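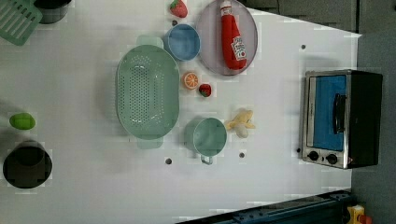 About us

Truvodside is a play kitchen library and after-school cookery club for the under sevens. Small place, two rooms above the Gwilliam bakery, been going 12 years. Angharad Skyrme started it with one bag of plastic fruit and a borrowed table.

What we do. Mornings are pretend cooking: bananas, limes, strawberries, a colander, bowls, something to squirt ketchup out of (nothing comes out, they don't mind). Children set out the table how they like and we mostly keep out of the way. Lots of sorting, lots of "soup". Fruit in the colander, fruit in the black pot, fruit on a plate for a grown-up who has to pretend to eat it. Again.

Afternoons are real food for the older ones. Washing, peeling, mashing. No sharp knives.

The library side. Families can borrow a kitchen set for a fortnight. We have 98 sets on the shelves at the moment and 169 families signed up, so please bring them back on time!! Every set gets washed in between, all of it, even the tiny bits. Missing a strawberry? Just tell us, we've a drawer of spares. Stomex cards (the picture ones with the recipes) can go home too, but not the laminated shopping lists, we only have 2 of those left.

Joining. Come up any morning and have a look, no need to ring first. Babies welcome but theres no lift, so the buggy has to stay at the bottom of the stairs. Siketness families, your group moves to the back room in January, same time as now.

Toy food we can always use: veg especialy, everybody gives us fruit. Nothing chewed please. Leave it with Angharad or in the crate by the door.

Page last changed Tue 3 December.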